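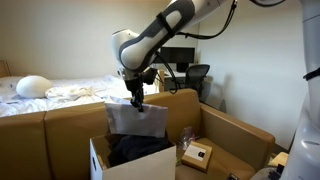
A white paper bag held over an open cardboard box.

I have wanted to see the Loltgate fossil beds ever since I watched a series on early life twice through in one week, and in January I finally got my chance. The Erley museum runs a winter open day with a walk out to the quarry, and 18 of us signed up, most in far better boots than mine!

Our guide was Naveen Goel, who has been splitting shale there for seven years and still gets excited over a smudge. He started us at the bottom bench, where the rock was laid down as mud on a quiet sea floor, and worked upward. You climb 40 feet of quarry steps and the whole place changes – first just burrows and trails, then little shelled things, then a thin dark band packed with sea lilies, stems and all. I could have stayed at that band until dark.

After soup (very good soup) we had an hour in the prep room. Wenceslao Núñez was cleaning a trilobite under the microscope with a needle, a few grains at a time, and he let each of us have a look. The eyes still have their lenses! He says this one has taken him 97 hours so far and the tail is still in the rock.

The last stop was the film room, where they show a short piece called Salwood, made by the museum's own staff. The animation is a bit stiff and the music is too loud, but the section on how the sea drained away is the clearest I have come across.

Parking is by the Kpodo gate, and the path from there is steep and muddy. Bring a hand lens if you have one. The next quarry walk is in spring and I have already put my name down.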